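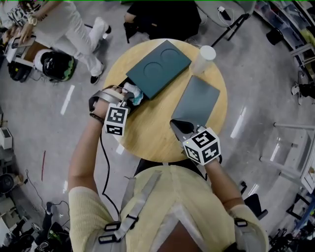

*A round table in light wood, in the middle of being sorted.*

Give me a round table for sorting things out! I've believed this since April, when I dragged one home from a closing sale in Emonton, and I'm ready to argue it with anybody.

A long desk lets you cheat. You shove the mess down to the far end and call it tidy, and there it sits for 13 weeks. A round one has no far end. The box, the tray, the tub with the lid, the little crumpled packet you can't decide about – all of it stays within reach, looking at you, until you deal with it. I love that. I can clear mine in 15 minutes (well, on a good night) and I never get up from the chair.

People tell me round tables waste space, and in a cluttered room I see their point. You can't push one flush into a corner, and square boxes look silly on it, lying at whatever angle they landed. Fine! Let them lie crooked. Sorting is crooked work. I'd sooner have a packet half out of its tray and a box on the diagonal than a perfect grid of things I haven't opened.

And please, pale wood, with the grain showing. Small dark things stand out against it, and every cleared patch feels like a prize. The shop on Olum Street wanted 330 dollars for a black glass one and I wouldn't take it for free. Mine has a wobble and a ring from somebody's coffee, and I've probably sorted 1,000 bits of paper on it already. Tonight it's the drawer by the stove.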